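# A table, a scale and a crate: talking weigh stations with Dwayne Okafor

Dwayne Okafor wants to talk about tare before I have my coat off. He has just set a crate down on the carpet to show me how the rim fits his hands, and now he wants me to know that the crate must never, ever go on the scale.

"People do it to save a step," he says. "They put the whole crate up there, zero it, and start dropping bags in. Then somebody lifts one out to check a label and the whole sum is gone. One bag, one weight! Put it down, read it, pick it up."

Okafor has been setting up weigh stations for small shippers for most of his working life, and for the past couple of years he has looked after the ones at Jurgate, a parcel forwarding outfit in Camdale that takes in soft goods from small online sellers and sends them onward in bulk. I'd asked for half an hour on how a good weighing table is laid out. I stayed until the light went, and I loved every minute of it.

We started with the bags, which are the reason everything else looks the way it does. Nearly all of what passes over a Jurgate table arrives in plastic mailers, the light crumply kind. Boxes are rare enough that they get a table of their own.

"A box is polite," Okafor says. "It has a bottom. You put it down and it stays how you put it. A mailer slumps. It's got a heavy corner and an empty corner, and the heavy corner always wants to hang over the side of something. So the first question with any table is, where does the pile go, and what is it going to lean on?"

His answer is to start the pile at the back left and work forward. The crate goes between the pile and the scale, close enough to the scale that a bag travels a forearm's length and no more. I said that the arrangement must look pretty chaotic once the bags start coming in, and he laughed.

"Oh, it looks terrible. Bags over the side of the table, bags half in the crate and half out. Visitors always want to tidy it. I tell them the pile is allowed to be a pile. What I care about is the space around the scale. If a bag is leaning on the tray, your number is garbage, and you won't know it's garbage because it still looks like a number."

He teaches this with a demonstration that I'd happily pay to see again. He weighs a mailer, reads out the figure, then nudges a second one over until a floppy edge of it is just resting on the rim of the tray. The reading creeps. He takes it away and the reading comes back. "That's your whole training course," he says. "Everything else is practice."

The scale is a price-computing model, the sort you'd see at a produce stall, and this was the part of the conversation where he really got going. I had assumed a parcel operation would use something more specialized.

"Everybody assumes that! But think about what it does. It shows you the weight, it shows you a price per unit, it shows you the total. At a market that's tomatoes. For us the price per unit is the shipping rate. You key in the rate once, and from then on each bag tells you what it's going to cost to send. I've had people come over from places with much fancier gear and stand there saying, wait, it just tells you?"

He also likes the tray. It lifts off, it wipes clean with a damp cloth, and the raised ridges pressed into the steel do something he swears he didn't appreciate until he had worked a few months on a flat-topped scale somewhere else. A plastic mailer tends to cling to a smooth flat surface. On the ridges there is a little air under it, and you can get your fingertips beneath the bag without chasing it around.

"It's a tiny thing," he says. "But you do it 1000 times and it isn't tiny anymore. You feel it in your nails."

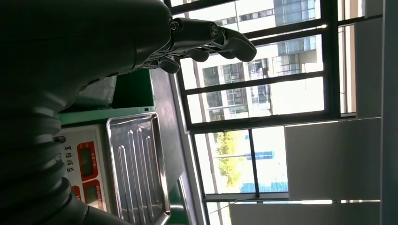
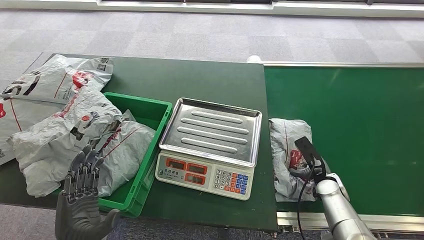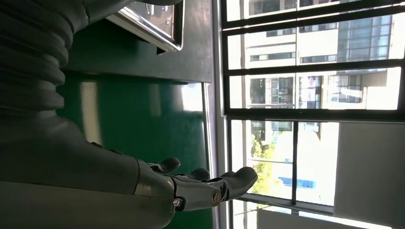 The scale with its ridged steel tray in the first picture; in the second, the table with the mailers, the green crate and the belt alongside.

Imani Zamora joined us partway through with three mugs of tea held in two hands. She runs the intake side at Jurgate, and it was her idea to put the belt right up against the table. Before that, finished bags went into a rolling cart, and the cart was (her word) a menace.

"It was always full or it was always somewhere else," Zamora says. "You'd weigh a bag, turn around, and the cart had gone off down the room with someone. So you'd put the bag back on the table. And now you've got a weighed bag sitting next to bags that haven't been weighed, and they're all the same gray and white. Good luck!"

With the belt nearly level with the tabletop, a bag can be slid across without much of a lift. She and Okafor went back and forth for a while over how level is level enough. He wanted the two surfaces exactly flush. She held out for the belt to be a hair lower, so that nothing could catch on the lip going across. They tried it both ways with folded cardboard under the table feet, and he admits, cheerfully, that she had it right.

I asked why left to right. Okafor shrugged and said it began as habit, then thought about it some more. "The reading is on the front of the scale, and you want it facing the person. Once that's fixed, you've got your two sides. Pile on one, belt on the other. If you're left-handed you might want it mirrored. We had a left-handed packer at the Thibodeaux site and we flipped the whole table for her, and for a month everybody else on that shift complained, and then they got used to it and complained when we flipped it back."

The crate has a bigger job than I'd guessed. It is there for the bags that need a second look: a smudged label, a split seam, a code that won't scan. When things get busy it ends up catching the overflow from the pile as well, and both of them groaned when I brought that up.

"That's our long-running argument with ourselves," Zamora says. "In theory the crate is for problems. In practice the pile slides into it. We've tried a lid. We've tried a second crate. The lid lived on the floor for a week and somebody took it home for their boots."

What has helped most, she says, is emptying it on a schedule: once before lunch, once at the end of the day, no matter what's inside. Each bag that comes out gets treated as if it had never been touched. It goes across the scale again even if somebody remembers weighing it.

Okafor is fussy about crates in general, and his enthusiasm for them is catching. He looks for tapered sides, which let the empties nest, and a thick rim that doesn't bite your fingers when the load is heavy. He likes ribs on the outside for the same reason. The color matters to him too, and for a practical reason: a gray mailer at the bottom of a gray tote is easy to miss, and against a bright green floor you can see it from across the room. Jurgate once bought a batch of dark totes from a supplier called Jamau, perfectly good ones, and they ended up storing tape and spare rollers.

"You look inside, you see green, it's empty," he says. "You see anything that isn't green, you've still got work to do. I wish every decision was that easy."

We got onto accuracy next. Every morning, before the first bag, whoever opens the table puts a 100-gram test weight on the tray, in the middle and then near each corner. If the corners disagree, the scale gets checked with the bubble level and the feet get turned until they don't. Carpet tile, he told me, is a fine floor for people who stand all day and a slightly annoying one for scales. A table leg can settle into it over a few weeks, and the scale on top goes with it.

"So you check the table, too," he says. "Everyone blames the scale. Poor scale. Nine times in ten the scale is fine and the floor has moved."

Windows are the other thing he watches. He likes daylight for reading the printing on the mailers, especially the thin red lines and small codes that disappear under bad lamps. Bright steel will throw a glare back at you on a sunny afternoon, though, and so will a number display that faces the wrong direction. When he sets up a new station he visits it at about 4 in the afternoon in June if he can, or as close to that as the job allows, and stands where the packer will stand. Then he turns the scale a little at a time until he can read it without squinting. After that he marks the positions of its feet with tape.

Drafts are worth a thought as well. An open window won't bother a heavy parcel, but a light mailer with a lot of loose plastic in it will flutter, and the last digit flutters with it.

I wondered what he would tell someone setting up a first station at home, a seller with maybe 100 orders to get out and a kitchen table to do it on. He was delighted by the question and reached straight for a pencil.

"Same table, smaller," he says, sketching. "Pile here. Scale here, with a hand's width of nothing on every side of it. Something on the far side for the finished ones. A laundry basket, a chair, I don't care. Just never let them go back to the side they came from."

Zamora looked over his shoulder at the drawing and added a mug of tea in the top corner, well away from the scale. He moved it farther off.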